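Istano Rice Noodle Steamer, 32 cm

Home > Kitchen equipment > Steaming > Noodle and rice roll steamers

Code: IST-32
Availability: in stock at Dullasley, sent within two working days
Guarantee: two years on the body, one year on the cloths

The Istano is a hob-top steamer for making fresh rice sheets at home: bánh cuốn, wide ho fun and the thin wrappers used for summer rolls. It works in the old way, with a cotton cloth stretched tight over a pot of boiling water. You ladle on the batter, spread it with the back of the ladle, put the lid on and lift the sheet off with a bamboo stick.

We have sold it since we opened the shop in Dullasley and it is still the one we use for our own lunch. Xuân Nông, who does our buying, grew up with a steamer of this pattern and asked the makers for two changes: a deeper rim, so the cloth sits well clear of the water, and a filling hole at the side. You can top up from the kettle without taking the cloth off, which matters if you are cooking for more than two people.

What it is made of

The pot and lid are stainless steel. The ring that holds the cloth is also steel and closes with a screw clamp. Older versions had a spring clip, and if you own one of those the new ring will fit it. The lid is a tall dome, so drips run down to the edge and stay off the sheet.

It works on gas, electric and induction. On a small gas ring it takes a while to come up to the boil, so start with hot water from the kettle.

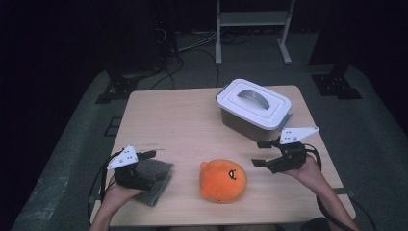
Batter

Most people who write to us about torn sheets have a batter problem. We suggest starting with a plain mix: rice flour, a smaller amount of tapioca starch, water, salt and a spoonful of oil. Leave it to stand for 45 minutes at least. Overnight in the fridge is better. Stir it again before every ladleful, as the flour sinks quickly.

If the sheet splits when you lift it, add a little more tapioca. If it comes off rubbery, use less. Sheets that stick to the cloth usually mean the water has gone off the boil.

We stock Đàm rice flour, which is finely milled and has given us steady results. Supermarket rice flour will do, though some brands are coarse and leave the sheet grainy. Glutinous rice flour will not work - check the packet, because the two look much the same on the shelf.

Fillings

The usual filling is minced pork with wood ear mushrooms and shallots, cooked and cooled before you begin. Prawns are good too, chopped small. For a plain plate, brush the sheets with spring onion oil and serve with cucumber, herbs and fried shallots. Dipping sauce goes on the side.

Looking after it

New cloths need a boil in clean water before first use. After cooking, rinse the cloth in cold water straight away, as hot water sets the starch. Scrape off anything left with a thumbnail and hang it up to dry. Do not use fabric softener. The pot and lid can go in the dishwasher but the clamp should be washed by hand and dried.

In the box

Pot, domed lid, clamp ring, two cotton cloths, flat ladle, bamboo lifting stick, recipe sheet in English and Vietnamese.

Spares

Cotton cloth, single
Cotton cloths, pack of four
Clamp ring with screw
Bamboo stick
Lid knob

Also by the same makers

Istano Rice Noodle Steamer, large, for cafes and market stalls
Istano tiered steamer
Skineo silicone mat, for resting the sheets

Delivery and returns

Orders placed before noon usually go out the same day. Unused steamers can be sent back within 45 days in the original box. Cloths cannot be returned once the packet is open.

Page last updated July 16, 2022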